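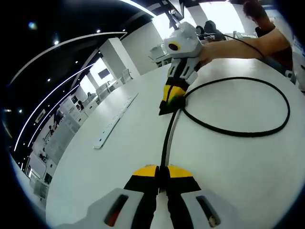 Kendra Penner wrote to us that her Liseo wall panel showed "No air" for the whole first morning, and she wanted to know if she must send it back. She does not need to. The panel shows "No air" until the first balancing is finished, and the balancing does not start by itself. Please follow section 4 to the end before you call the service line.

4. First balancing of the room

4.1 Before you start

The ventilation unit must be mounted and connected as explained in section 3. Windows and doors of the room stay closed during the full balancing. If the room has a second door to a storage closet, this one may stay open.

You will need the service key (in the bag with the screws) and the room sheet from your installer. For the Jerside and Sullthorpe models the room sheet is printed inside the cover of the panel.

4.2 Starting the balancing

1. Switch on the unit at the main switch. The panel lights up and shows the software version.
2. Press MENU and hold it until the word SETUP comes.
3. Put the service key in the slot on the underside of the panel and turn it to the right.
4. Choose ROOM SIZE and enter the number from the room sheet. Confirm with OK.
5. Choose FAN and set it to 80 percent.
6. Choose BALANCE and press OK two times. The fan will become louder, then quieter again.
7. Wait 30 minutes. Do not press any key during this time.
8. When the panel shows DONE, turn the key back to the left and take it out.

Note: If the panel shows error 26, the unit has noticed an open window or door. Close it and begin again from step 6. The room size stays in the memory.

CAUTION: Never put a hand or a tool into the ceiling opening while the fan is running. Switch off at the main switch first and wait until the fan stands still.

4.3 Adjusting the ceiling grille
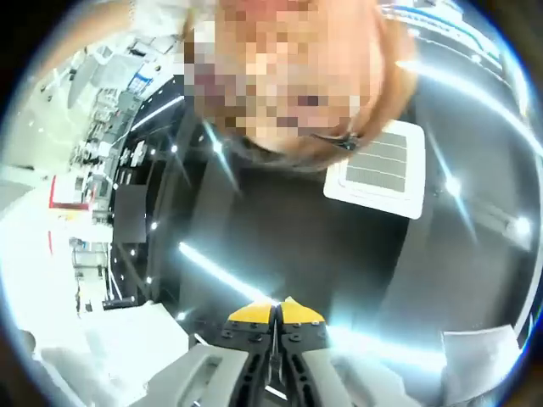
Can I turn the air away from the seats after the balancing, or do I have to do everything again, one customer asked us in December. You can turn it. The direction of the air has no effect on the balancing, only the amount of air has. So please do not cover a part of the grille with tape or cardboard - in this case the values are wrong and you must repeat 4.2.

1. Switch off the unit and stand on a stable ladder.
2. On Cordeiro grilles, push the small lever toward the wall. On other grilles, see the sheet of the manufacturer.
3. Switch on again and check with a strip of thin paper where the air goes.

4.4 Air quality limit

The limit is set to 690 ppm at the factory. Above this value the fan goes one level higher. You can change the limit under MENU - AIR - LIMIT without the service key.

Section revised June 23, 2025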